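Robotics club, week whatever it is

I said I would write these up as we went along and then I stopped doing it in the fall, so this post covers more than it should.

The short version is that the Rodport club is entering the simulation track this year. Last year we entered the hardware track with the old arm, and most of our season went into waiting for parts. The simulation track has no parts. You get a table, an arm, a set of objects and a scoring script, and everybody at every school gets the same ones. Gráinne Tierney, who runs the club, put it to a vote in January and it passed easily. Kieran Sowerby voted against because he likes soldering. He has come around a bit.

There are four of us working on it regularly. I do the grasp code. Kieran does the wrist camera and anything that involves looking at pixels. Bríd Ó Briain does motion planning, and Obed Sulemana runs the tests and keeps the log. Obed's log is the only reason I can write this post at all.

The first job was the approach. We want the gripper to come down straight over the tall green cylinder, stop above it, check the position with the wrist camera, and then go the rest of the way. My first version skipped the check and trusted the object position we got at the start of the run. That worked fine as long as nothing had been bumped. Once the arm has moved one or two things, the starting positions are no good, and my code would go confidently to the old spot.

So we added the check. Kieran's code looks for the bright green top, finds the outline of the circle, and takes the center. The center gets compared with where the middle of the gripper ought to be, and the difference goes to Bríd's planner as a correction.
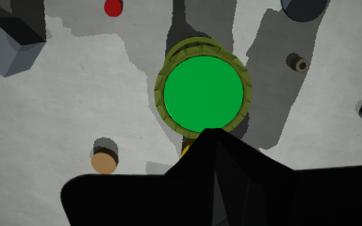 The trouble was shadows. On the gray tabletop a dark shadow and a dark object can come out at almost the same value, and the first filter Kieran wrote kept joining them into one blob. It had no problem with green or red. It was bad at anything navy, slate or dark brown. He tried raising the threshold, which lost the shadows and also lost the dark objects. He tried turning shadows off in the renderer, which fixed everything in one minute, and then Gráinne pointed out that the scoring machine renders with shadows on and we can't change that.

What he ended up with works on edges first and color second. An object's edge stays fairly smooth between one view and the next. A shadow's edge in our renderer is ragged at the settings we use, with little stair steps. He throws out any outline that is too jagged. I thought this was a hack and said so. It has held up better than anything else we tried, so it stays in.

There was also a week we lost completely to units. The scene file uses meters and my gripper config used millimeters in exactly one place, the finger depth. The arm would get to the hover height and then refuse to go down, with no error. Bríd found it by printing every number in the config and reading them out loud. If you are starting on something like this, print your numbers early.

After that we got into hover height, which I had not expected to argue about. If the gripper stops high, the camera sees more of the table and the correction is less accurate. If it stops low, the correction is better but the gripper blocks part of the view, and there isn't much room to shift sideways without hitting the rim. Bríd wanted it high. I wanted it low. Obed ran both, 20 runs each, and wrote down the results without taking a side. Low won on accuracy and lost on collisions. We set it in between and moved on.

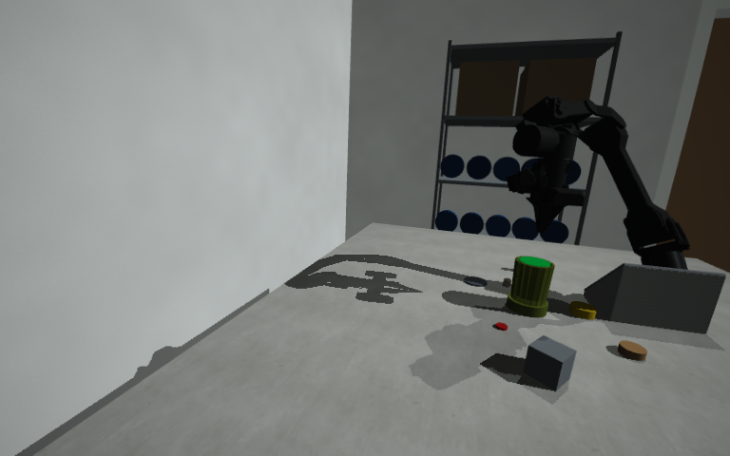
Bríd's other problem has been the elbow. There are usually several ways for the arm to put the gripper in the same spot, and the planner was picking whichever one it found first. Sometimes that meant the elbow swung around wide for no reason, and the run took a long time. She added a cost for moving the elbow away from where it already is. The motion looks calmer now and the runs are shorter.

Obed's log is up to 113 runs since we started counting properly. He writes down the settings, the result, and one line about what went wrong if something did. The one-line part has turned out to be the most useful. Going back through it I found that a lot of my early failures say the same thing, "closed too soon," in slightly different words. I was starting to close the fingers before the arm had settled. I put in a short wait and most of those went away.

We had a visit from Bláthnaid Moriarty, who was in the club a few years ahead of us and is now studying engineering. She watched a few runs and asked why we always went for the tall cylinder first. We didn't have a good answer. It's the easiest one to find and we built everything around it. She thought we should be practicing on the low flat pieces, which leave the fingers very little to hold on to. She is probably right, and I have been putting it off.

Things still to do, mostly for my own benefit:

Get the flat pieces working at all.

Clean up the config so there is one set of units in it.

Write the 2 page team summary the rules ask for. Kieran has offered to do the diagrams.

Test on the club laptop, which is slower than Bríd's and is the one we have to bring.

The practice round is in 3 weeks. Gráinne has us in the computer room after school until 5:30, and I'll post again once we have a score.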